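Plamier releases new version of its grip planner

Yaman — The software firm Plamier has released version 2 of Fliltier, its program for planning how a robot arm should take hold of an object. The new version is free for present customers and can be installed from May.

The main change is in the way the program chooses a grip. The old version looked only for the strongest hold it could find. The new one first asks what the arm must do afterwards, and it removes every grip that would make the next movement difficult. If a part has to go into a hole from above, for example, the fingers should not cover the end that goes in.

"Before, we had many good grips which were useless one step later," said Jolene Grimshaw, who leads the planning team. "The arm picked the part, then it had to put it down and pick it again. Customers complained about this, and they were right."

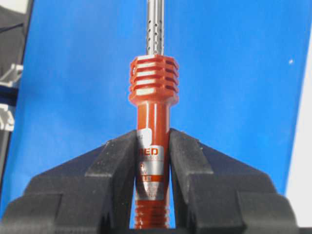

Round parts were the most difficult for the team. A cylinder can turn between the fingers without moving up or down, and then the planner has a wrong idea of where it is facing. Fliltier now compares the view from the wrist camera before and after the fingers close. When the two views do not agree, the program corrects its model of the part and plans the last movement again. The arm does not go back to the start position.

Renato Fajardo wrote most of this check. He said that shiny surfaces still cause mistakes, above all when a bright line of light runs along the object and the program takes it for an edge. A setting called "soft edges" helps, but it makes planning slower, and it is switched off when the program is first installed.

The company tested the release with 21 different objects. It has not published the results for each of them. Lovely Mangubat of Trudier, a workshop which used the early version, said her team was glad about the new log window. It shows why a grip was refused, in plain words. "Earlier I got only an error number," she said. She would still like a better manual.

Users who wrote their own grip rules must convert them with a small tool which comes in the same package. Old rule files will not open without it.

14 shares
2 comments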